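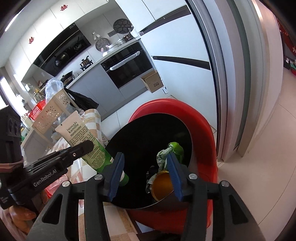

Minutes of the gripper upkeep meeting, Oltov workshop, July 4, 2026. The minutes of the previous meeting were approved after the word "gently" was struck from item 4. First business was the hand-held unit and its finger opening, which has been the main topic since spring and shows no sign of tiring of the attention. It was agreed that full opening is to be checked against something of real household size, and the red-rimmed trash bin on the kitchen tiles was accepted as the standard, with the two blue fingers opened wide on either side of it. A motion to buy a proper gauge was heard and left on the table.

Fingers. Bratow has sent a new set. They are to be fitted as a pair – swapping one and promising to do the other later is no longer a procedure. The old pair goes in the spares drawer with a label saying it is old.

Screws. The four round heads along the upper edges of the frame get checked for tightness after every 100 cycles, by hand, with the short driver. The long driver has been retired following last month's discussion, which will not be repeated here.

Cleaning. Wipe the fingers with a damp cloth before the unit goes back in its case. Değirmenci asked whether hand soap is acceptable. It is. Dish soap was also proposed and carried, 5 to 2.

Mount arm. Tusamura reports slight play at the joint on its own unit and wants a second opinion. Ours will be measured the same way and the readings sent over before August.

Any other business: the cycle log has been found. It is missing two pages.

Next meeting in August, same room, bring your own chair.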